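Villalobos Shared Kitchen — Frequently Asked Questions

We use cookies to keep this site working and to see which pages get read. Accept all | Manage settings

How do I book time in the kitchen?
Book through your member page. Slots start on the hour and run for at least 3 hours, with cleanup included in your time. If the slot you want is taken, join the waitlist and you will get a text if it opens.

What do I need before my first booking?
A food handler card, proof of liability insurance and a signed member agreement. Home bakers moving up to retail sales should also check with the county about labels.

What does it cost?
Off-peak hours are cheaper than weekday mornings. The full price list is on the Rates page. There is a $50 deposit, returned when you close your account and hand back your door fob.

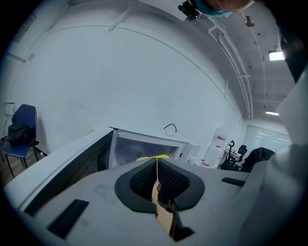
Large equipment is included in the hourly rate. Small tools are not — bring your own knives, scales, piping tips and storage tubs, and label them with your business name.

Can I store ingredients between bookings?
Yes. Dry shelves and cooler space are rented by the month. Anything left outside your assigned space is moved to the holding rack and thrown out after 7 days.

Can I bring a helper?
Each member may bring up to 3 helpers. They need food handler cards too, and they have to leave when you do.

Is the kitchen free of nuts or gluten?
No. Members work with all the common allergens. Please say so on your labels.

What if I need to cancel?
Cancel the day before and the hours go back on your account. Same-day cancellations are charged in full. Sunday bookings follow the same rule.

Where do I park?
Use the lot behind the Plotora building. The loading door is for drop-off only, and the code for the gate is in your welcome email.

Do you close during the year?
We close for one week in August for deep cleaning. Stored goods can stay, but coolers have to be emptied.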